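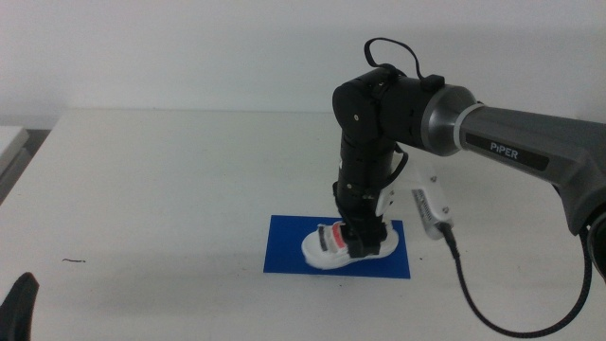
PIPER arm over a white tabletop

Pliramis-list: Re: Which version of "Moser" should a newcomer hear first?
Sunday, April 15, 2018

On Friday night a new list member wrote:

> Hello all, long-time lurker and first-time poster. My sister put a Pliramis song on a tape for me when I was in high school and I never found out which one it was until last winter, when it came on in a bakery and I just about dropped my coffee. It was "Moser." Since then I have bought the first two records and I like them both very much, but the "Moser" on the second record is not the one I remember. Mine was slower and had a piano at the front, and somebody coughs before the singing starts. Is that a live version? And if I want to hear more like it, where do I go next? I have a turntable and a CD player, but nothing for cassettes anymore.
>
> Also, is the third album as bad as people say? I keep seeing it cheap.

Welcome, welcome! I am so glad you finally wrote in. Please don't be shy about asking things that have been asked before, because half of us can't remember the answers anyway and the other half love giving them.

Your "Moser" is the Grencombe one, no question. The cough gives it away. It isn't a concert recording, though I can see why you'd think so, with all that room around the piano. The band rented the old parish hall in Grencombe for a week in April, the spring after the first record came out, and put down new songs there with just two microphones and a borrowed upright that had been tuned by an optimist. The idea was to make demos for the second album. When they got to the real studio everything sped up, the piano turned into an organ, and the cough went away. I like the album version fine, and I've danced to it at two weddings, but the Grencombe one is the one I'd carry out of a fire.

How it got onto your sister's tape is the fun part. Only three of the hall songs were ever put out at the time, on a seven-inch that came tucked inside the first pressing of the second album. There were 2,000 of those, and the little record was loose in the sleeve, so it fell out in shops and got lost, or got kept by the clerk. Check your copy! If yours has the cream label and not the blue one, hold it upside down over a bed and give it a gentle shake. I found mine that way after owning the album for six years, and I made a noise that brought my husband in from the yard.

If you don't have it, you have a couple of choices. The seven-inch turns up by itself now and then, usually without a sleeve and usually a bit scuffed. I wouldn't pay a silly price for one, as the pressing was never very quiet and the piano intro is exactly where you'll hear the crackle. The better bet is the two-CD set called The Parish Hall Week, which has everything they finished there, 26 tracks in all if you count the false starts and the one where they are plainly ordering lunch. "Moser" is on there twice. The first disc has your version, cough and all, and the second has an earlier try with the verses in the other order and no harmony on the chorus. It's lovely in a sleepy sort of way. The set is out of print but not rare, and I see it in used bins whenever I'm not looking for it.

Now, where to go next. Since it's the slow piano side of them you fell for, I would skip around a little and not go in order. "Winter Ferry" and "The Long Receipt" from the hall sessions are close cousins to your song. After those I'd try the second side of the fourth album, where they had calmed down again and were letting songs take as long as they liked. The last one on that side runs past nine minutes and I have never once wished it shorter, although I did once sit in a parked car outside the dentist until it finished and had to apologize to the receptionist.

The live record is a different animal — loud, fast, and a lot of talking between songs that you had to be there for. Save it for summer.

And the third album. Oh, dear. I know what gets said about it on this list, and I've said some of it myself. The drums sound like somebody is beating a filing cabinet, and the single was written to get on the radio and then didn't. But I played it straight through last month while I was painting the back bedroom, and there are four good songs on it, and "Lamplighter" is better than good. If you see it cheap, buy it. Get the CD in this case, because the vinyl squeezes far too much onto the first side and the last song there sounds like it's coming from next door.

One small correction to the discography on our list page while I'm typing. It says the parish hall seven-inch plays at 33. Mine plays at 45, and at 33 the singer sounds like he has had bad news. Could whoever has the password these days fix that? I have been meaning to bring it up for ages. The same page also leaves off the song on the charity cassette, the waltz, which I only have as a fourth-hand copy with a hum on it. If anybody has a cleaner one, I'd be happy to trade. I have a decent radio session from the fourth album tour and a box of old fan newsletters I could scan, if my daughter shows me how the scanner works again.

I also had a look at the list archive this morning, hunting for an old post about the Grencombe piano, and I see we have gone over 1,300 messages just on the subject of the second album. I didn't find the post. I did find a very heated week about whether there is a tambourine on "The Long Receipt," and I was a good deal ruder in it than I remembered, so my apologies to anyone who is still here from those days. (There is a tambourine. It comes in on the second verse, on the left.)

Do write back and tell us what color your label is, and let us know if anything falls out. And ask your sister if she still has the record she taped it from!

Warmly, from a very rainy porch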